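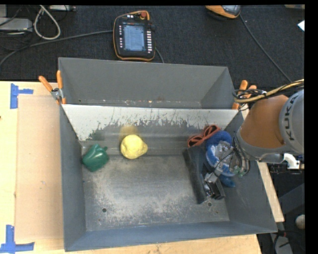

How long should the rye starter sit after its second feed before we bake with it? Leave it 12 hours in the cool cupboard, or until it smells of apples and has a domed top.

Workshop > Baking notebook > August

I had been giving it 15 hours all through the spring, on Graham's advice, and it did very well by us then, but the kitchen at Druston is so much warmer now that the poor thing was rising and sinking again long before I came down to it. Imogen very kindly fed a second jar at six in the evening and we baked from that one at six the next morning, and what a difference! A lovely open crumb, and none of that vinegary edge that Chantal has been too polite to mention.

Dough was 800 g of flour to the batch, a bit wetter than last month — my hands were a sight afterwards. I shaped the loaves on the damp side and let them prove under a tea towel. The left side of the oven still runs hot, so please do turn the tins halfway if you are baking after me.

Bradley wants to try a spoonful of malt in the next lot. I'm quite willing, only let's keep one plain loaf beside it so we can taste the two together with some butter. More rye to order before then.

Recent entries
Malt loaf, second go
Oven shelves and hot spots
Seeded rolls for Liam
Storing rye flour in summer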